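I got to Curdale on Wed 15 January with a bagel in one hand and a list of questions I mostly didn't use. Fiona Swanson met me at the door and started talking before I had my coat off, which I took as a good sign.

She runs data gathering at Trivon, a small outfit that teaches robot arms to handle everyday stuff. Her part comes before any of the learning does. People steer the arms through a job by hand, again and again, and every run gets saved so the software has something to copy.

"Everybody wants to see the robot do it by itself," she told me. "I get that! But my whole week is people doing it for the robot."

The current job is bowls. I asked why bowls, and she laughed (I think she gets that one a lot).

"Black shiny bowls, too. They pick up every light in the room. You move one an inch and to the camera it's a different bowl."
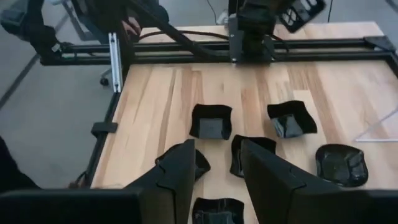 Her target for the bowl job is 134 good runs. When I visited they had 32, and she was pretty relaxed about it. The slow part is setting up between runs, she said, and it's slow on purpose. If the bowls start out in the same places every time, the system learns the places and never really learns bowls.

"People are terrible at random," Fiona said. "You ask somebody to scatter things and they make a nice pattern. So I go over and mess it up. Turn one so the corner points at you, shove two close together. My operators hate me a little."

I wanted to know what counts as a bad run. I figured it meant dropping something, but no, she keeps plenty of those, as long as the operator recovers and finishes. What she throws out is dithering. If a person hovers over a bowl for ten seconds trying to make up their mind, the arm will learn to hover too. On an earlier job, one they called Brosine, she kept 132 runs and then went back and tossed a whole afternoon's worth because the operator had been tired.

"You could see it. Every grab was late. I said, go home, eat something."

I got to try it myself, and wow, was I bad. I closed the fingers on nothing, twice, and then pushed a bowl along when I meant to pick it up. Fiona deleted both my runs while I was still standing there.

The bowls go on until March. After that comes a job with cloth, and she made a face when I brought it up. "Ask me about towels in the spring," she said, and went to turn a bowl.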